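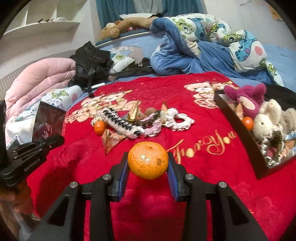 Mandarin between the blue pads, bed setup, red blanket.

Search this notebook Search
Last updated 23 September 2026

Bedroom tasks, hand grippers, shift notes

Bed tasks all shift, two people on the grippers and me on the log. 193 usable takes against a target of 200. I'm not chasing the last few, the target was a guess when we set it.

Fruit first. A mandarin is easy to close on and easy to close on too hard, and a hand gripper doesn't tell your fingers much. Mandla Venter has settled on stopping as soon as the pads touch both sides and then lifting slowly. I tried it his way and it costs a little time per take. I would still make it the standard. If the arm at Pretorius learns from people who pinch, it will pinch.

Takance (the review tool) flagged a batch as "hesitation". I went through them and most are the operator looking for a clear side to approach from with other things lying close by. That is the job. I marked them keep and wrote why in the comment field. The filter needs a way to tell a pause with a purpose from a pause because someone is tired, and right now it can't. Ask in October when the new version is due.

Hair accessories took the longest. Anything with a loop wants to be picked up through the loop, and a pad slides off ruffles unless you take a good fold of them. Packets are all right if you go for a corner. Clear plastic is bad for everybody, you lose sight of the edge against the blanket.

Wrists: Tumelo Shabalala asked for a swap halfway and got it. We have been doing swaps only on request. I think they should be on the clock, same as they were on the packing benches, so that you don't have to be the one who asks.

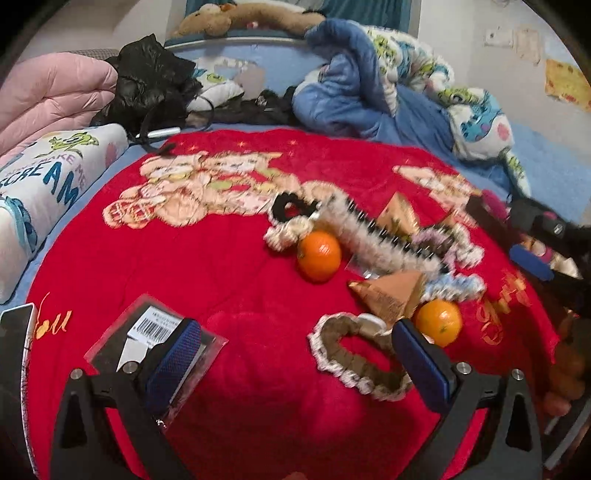
Siyabonga Fourie wanted it written down that this is harder than packing was, and that the pay band still says packing. On the benches you could talk and let your hands get on with it. With the grippers you have to watch every pick, and then a score comes back on it. He doesn't mind the work. He minds being graded on smoothness by a tool that has never picked up a scrunchie, and he'd like to see the scores before the shift lead does.

I said I'd pass it on. Passed on to Ayanda Radebe after lunch. She agrees about the order of the scores and says the pay band is with Dosness head office, where it has been since the benches at Tratum went over to arms. I said that was not much of an answer and she said she knew.

For the record, because it gets told differently depending on who tells it: of the packing crew, three came over to recording and two went to the returns desk. The recording posts are fixed term. People here know that good takes are what make the next arm work, and they do them well anyway. It does come up at breaks, and I'd like the project notes to stop saying "the team is positive". Some are. Some are waiting to see -- me included.

Plush toys at the end. Long fur hides the pads, so the closing point is hard to judge in review. Need a rule for when a grasp counts as closed. For now: count it when the jaws stop moving. 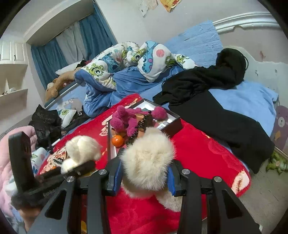 To do

Swap times on the board, every shift, no asking.
Write up the touch-and-stop grip for fruit, Mandla to check the wording.
Scores to operators first. Ayanda is setting it up, look again next week.
Grasp rule for fur, get a second opinion from Siyabonga Swanepoel.
Replacement pads, 2 pairs. The order form still wants a bench number and we don't have benches. Put "bed".

Shares 2 Comments 3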